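Section 6. Working rules for shared cells

6.1 Before you read this section

The first edition of this guide had 133 rules in it. Most were copied from other people's guides, and I doubt anyone at Isedton read past the second page. What follows is what survived after Clifford Paquette and I struck out every rule that we could not tie to a fault report. If you think one of the remaining rules is useless, write to us and say why. We have been wrong before.

This section covers small enclosed cells with one arm, a two-finger gripper and a wrist camera, handling household goods. It does not replace the risk assessment for your own site. A vendor's certificate does not replace it either, whatever the salesperson told you.

6.2 Setting up the work surface

1. Put the arm in hold and confirm the hold on the pendant. A still arm is not proof of a hold.
2. Clear the surface and wipe it down.
3. Place the large items first, then the small ones.
4. Check that every item in the task list can be reached without the wrist crossing the side wall.
5. Save the layout under a new name. Do not write over the old one.

Note: "Randomized layout" in the Dindden software means that positions are shuffled inside a fixed grid. I would not call that random, and you should not report it that way.
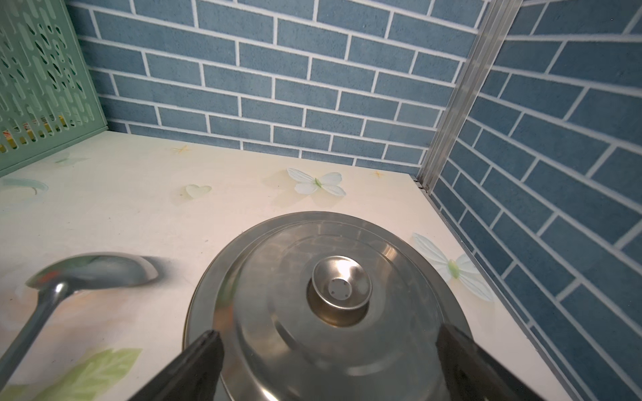 Reflective metal is where most published grasp scores stop meaning much. Vendors like to quote results on matte blocks, then let you assume the number carries over to kitchenware. A pot lid with a dished knob throws back bright highlights and blurred color from whatever is near it, and a camera at the wrist sees all of that at close range. The printed butterflies on the counter add edges of their own. Treat a claim of "works on any surface" as untested until you have run it on your surface, with your lights on.

6.3 Approaching shiny or domed items

1. Set approach speed to the low setting. Chow controllers go back to the default after a restart, so check it each time.
2. Open the fingers wider than the grip point before you come down.
3. Stop above the item and compare the camera view with the planned grip point.
4. Close at low force. Raise the force in small steps, and log each step.
5. Lift a short distance and hold for 2 seconds before any sideways move.

Caution: Do not tape over a shiny part to get a better score. Hajar Ramadan found taped parts in a test set that was meant to show performance on bare metal, and the whole set had to be thrown out.

Caution: Keep hands out of the cell during steps 2 to 5. The force limit on the fingers says nothing about the force of the arm behind them.

6.4 Loose cables, tubing and stacked goods

Every standard I have read tells you to keep cables tidy. Few say what tidy means, so use the following.

1. Move the wrist through its full range by hand guide and watch the cable at each end of travel.
2. If the cable touches a wall, an item or a finger at any point, reroute it and start again at step 1.
3. Any loose tube or cord on the surface must either be in the task list or be taken out.
4. Keep stacks low enough that the wrist housing clears them in every saved pose.
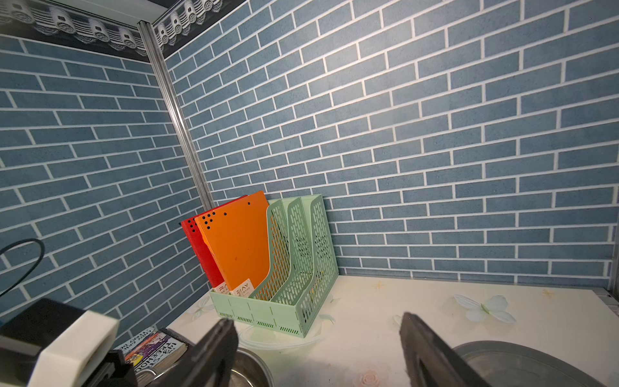

Step 3 gets skipped more than any other. People argue that clutter makes the test realistic, and it can, but only if the clutter is written down. An item that is on the table and missing from the list is an uncontrolled condition, and a good result obtained with it there tells you very little. Zachary Dufour disagrees with me on this. His view is that the list should be dropped and the camera record used in its place. I have yet to see anyone go back and read 2000 camera records.

6.5 Records

Log the layout name, approach speed, force steps, lighting and every stop, including the ones you think were your own fault. A run with no stops in 400 cycles should be checked before it is celebrated – the usual cause is a stop counter that was never switched on.

Trestex users: the export leaves out canceled cycles unless you tick the box under Advanced. Tick it.

6.6 Changes to this section

Revised Thursday, October 4, 2018. Rule on taped parts added. Rule on glove color removed, as no reason for it could be found. Send corrections to Marlies Rüegg.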